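Section 4: Good Practice for Pick and Place Tasks in the Simulated Kitchen

Skelov Manipulation Guide, revised 23rd January
Section editor: Orathai Inthanon

By now you have the kitchen loaded and the arm answering your commands, so we get to the fun part! This section covers the house rules for running and recording sink tasks. They apply to everyone who adds runs to the shared Skelov set, whether you drive the arm by hand or let a trained policy do it.

The rules began as a page of notes by Réka Pap and grew as more labs joined in. Follow them and your runs can be replayed on anyone else's machine, which is a great feeling the first time it happens.

4.1 Before you start

1. Open the task file and read the goal sentence out loud. If two people could take it two different ways, rewrite it. "Move the corn" is too loose. "Lift the corn off the plate and set it on the counter" is fine.

2. Check that the scene version matches the one in the task file. The loader will let you mix versions without a warning.

3. Set the random seed by hand and write it in the run log.

4. Let the scene settle for 200 steps before you send any motion. Food items spawn slightly above their resting surface and need time to drop.

5. Set the grip force limit to 30 percent. You can raise it later for heavy items, but log the change.

Note: If you use the Vunine controller plug-in, it resets the force limit every time the scene reloads. Check it again after each reload.

4.2 Working in the sink

Sink tasks are our favorites. They are also where most of the rejected runs come from, so take this part slowly. The basin has steep walls, and a path that works nicely over a flat counter can drive the wrist straight into the rim. 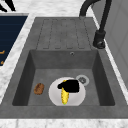

4 min read

1. Bring the gripper in from above. Stay clear of the faucet on the way, including the arch of the spout, and don't cut across the drainboard at low height.

2. Stop over the target and check the fingers against the long side of the item. With an ear of corn, you want the fingers to close across the cob. Closing end to end almost always squirts it out.

3. Lower straight down. Keep sideways motion at zero once the fingertips are below the rim of the basin.

4. Close slowly until both contact sensors report, then hold for a short count before lifting. If only one sensor reports, open, back off, and line up again.

5. Lift straight up until the item and the whole gripper are above the rim. Only then may you move sideways.

CAUTION: Watch the plate. When food lies on a plate, the fingertips can catch the plate's edge and bring it along for the ride. A run where the plate leaves the basin floor counts as a failure unless the task asks for it, even if the food ends up in the right place.

CAUTION: Don't brush past other items to save time. In a sink with corn on a plate and a brown potato or loaf off to one side, the second item is there to be left alone. Any contact with it must be marked in the log.

Note: The drain and the overflow hole are rendered in detail, but their collision shapes are flat. Don't use them to steady an item.

4.3 Ending and labeling a run

1. Open the fingers fully and raise the arm before you press Stop.

2. Pick one label: success, failure, or unclear. Please use "unclear" freely! It sends the run to a second reader, and those runs have taught us a lot.

3. Never trim a run to hide a fumble. A missed grasp with a good recovery is valuable, and Eun-ji Cheon keeps a separate Okden folder just for those.

4. Runs longer than 1000 steps are closed by the recorder and labeled as failures. If your task needs more, split it in two.

5. Keep failed runs. Upload them with the rest under the same task name.

4.4 Second reader check

Each batch goes to a reader who did not record it. The reader replays the run from its seed, compares the end state with the goal sentence, and checks the contact log. If the reader and the operator disagree, the reader's label stands and both are saved.

Replays that drift from the original are nearly always a physics setting. Compare the time step first, then the solver. Zdeňka Polák tracked down a nasty one in run 786, where the Krishnan export tool had rounded the time step, and her fix is in the current release. Update the tool before you export anything.

For label questions, write to Sun-ja Ryu and include the task name, the seed, and the step number where things went odd. Section 5 covers two-arm tasks.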